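The Skirham Passage
Noel Sebastian
Reviewed 3/28/21

Sebastian's subject is the survey voyage of the brig Skirham, sent north in January to fix the position of a group of islands that two earlier charts had placed 42 miles apart. The book follows the ship from fitting out to paying off, and is drawn largely from the master's log and the purser's accounts.

The early chapters are the strongest. Stores, ballast and rigging are set out in plain tables, and the problem of finding longitude with a faulty timekeeper is worked through step by step. A reader with school trigonometry will follow it. Chapter 6, on sounding with lead and line, is the clearest short account of the method I have read.
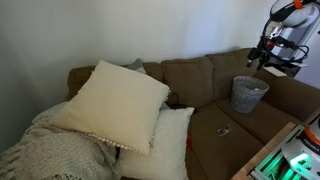 Sofa and cushions, reading corner.

The middle section is weaker. The ship spends 31 days at anchor off Plumau, and the text spends nearly as long there. Sebastian quotes the log at length and gives little space to the islanders, who appear mainly as suppliers of water and timber. The dispute between the captain and the naturalist, Rivera, is told from the captain's letters alone. Rivera's own journal is listed in the bibliography but hardly used.

Maps are adequate. The track chart is folded into the back and reads well at full size. The harbour plans have been reduced too far, and the depths on the second of them cannot be made out without a glass. No scale is given for either.

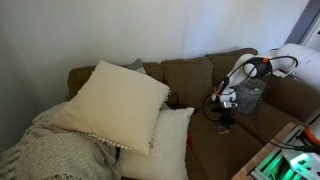
The sofa again, cream cushion at left.

The Skovico hardback is sewn, opens flat and weighs roughly 2 pounds. Notes are at the foot of the page. The index covers people and ships but omits instruments, a nuisance in a book of this kind.

Recommended for the navigation. Readers who want the landfalls will need a second source.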